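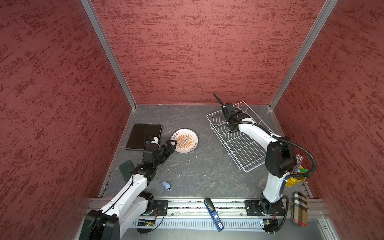 Red walls, grey marble-pattern floor

tullach67
Has anyone lived with marble-effect vinyl for long? The shop in Urerport says theirs lasts up to 9 years in a kitchen. Sounds like sales talk to me.

gritbin
Nine years in a showroom, maybe. Ours scuffed by the back door before the first May.

chong_lane
Disagree. Mine gets dogs and muddy boots and still looks fine. Did you prep the subfloor?

gritbin
Yes, screeded and sanded. Grey hides dirt, I'll give it that – but so does lino, for less.

tullach67
Not convinced either way. Will ask for a sample and drag a chair over it.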